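進捗報告書 手持ちグリッパーによる作業収録の標準手順づくり

提出先：Grarnance 助成担当 Darlene Chisholm 様
提出者：Wundon 作業データ班
報告日：2019年5月14日

1. 本報告の範囲

前回の報告では、収録の規則がまだ下書きであることをお伝えしました。その後、規則を第2版に改め、Pravenby の作業室で実際に使い始めました。本書では、規則の内容、現場での守られ方、まだ決まっていない点について報告いたします。予算の執行については別紙をご覧ください。

収録の件数は、今期の終わりまでで2,276件になりました。そのうち187件は規則に合わないと判定し、学習用のデータから外しています。外したデータは消去せず、判定の理由を付けて別の場所に保存しています。

2. 規則第2版の主な内容

第1版は、装置の使い方と作業の決まりが同じ章に書かれていて、読む人が迷うという意見を多くいただきました。第2版では章を分け、文も短くしました。現在の作業者向けの章には、次の決まりがあります。

(1) 作業台の上には、その課題で使う物だけを置く。工具、飲み物、記録用紙は台の外に置く。

(2) グリッパーは左右とも、収録の開始から終了まで手に持ったままにする。途中で台に置いた場合は、その回を中止とし、最初からやり直す。

(3) 対象物には指で直接さわらない。落とした場合も、グリッパーで拾える位置にあれば、そのまま続けてよい。

(4) 片方のグリッパーだけで作業するときも、もう片方は台の上の範囲に保ち、口を台の中央に向ける。かごの課題では、左で対象物を持つ間、右は何もつかまずに待つ形を認めています。
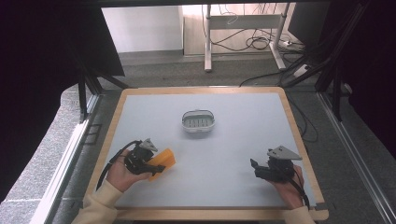 (5) ケーブルは手元から台の縁の方へ逃がし、対象物とかごの間を横切らせない。

(6) 袖が長い服を着る場合は、袖口がグリッパーの動く部分にかからないことを開始前に確かめる。

(4)については、審査のときに意見が分かれました。待つ側の手を台の外に下ろした方が楽だという声がありましたが、両手の記録がそろわなくなりますので、今の形にしました。作業者の疲れを考え、連続の収録は30分までとし、その後は必ず休憩を入れています。

3. 現場での運用

新しい作業者は、規則を読んだ後、経験のある人の横で練習を行います。練習の課題には、オレンジ色のブロックと白い小さなかごを使っています。形が単純なので、失敗の原因を本人に説明しやすいという利点があります。

ブロックの置き方についても決まりを加えました。第1版では台の縁と平行に置くことが多く、データの向きがかたよっていました。第2版では、斜めの向きや、作業者に近い側の位置も計画表に入れています。両方のグリッパーを開始姿勢に向かい合わせ、対象物がその間の手前寄りにある配置も、計画表の項目の一つです。
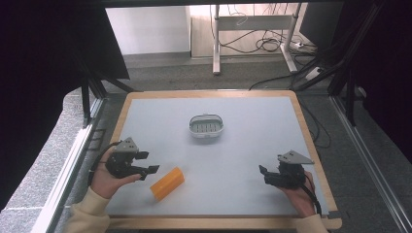
4. 外れたデータの内訳について

外した187件で最も多かった理由は、(2)の違反です。次に多かったのは、開始の合図より先に手が動いた場合でした。対象物に指がふれた例は少なく、この点は練習の効果が出ていると考えております。

判定は2名で別々に行い、結果が違ったときは話し合って決めています。判定者によって「先に動いた」の見方に差がありましたので、判定の基準を文章で追加しました。

5. 残っている課題

台の周りの床のケーブルについて、規則にはまだ十分な記載がありません。現在は、作業者が歩く側にケーブルを通さないという口頭の注意だけです。Wong 社の安全指針を参考に、固定の方法と点検の回数を第3版に書く予定です。

また、規則は今、日本語版だけです。英語版の翻訳を始めましたが、「つかむ」「はさむ」「持つ」の訳し分けに時間がかかっております。用語集の案を先にお送りしますので、Chisholm 様のご意見をいただけましたら幸いです。

6. 今後の予定

第3版の案は、次の四半期の初めにお届けします。12月までに第3版を確定し、ほかの課題にも同じ規則を使えるかどうかを確かめる計画です。予定に変更がある場合は、早めにご連絡いたします。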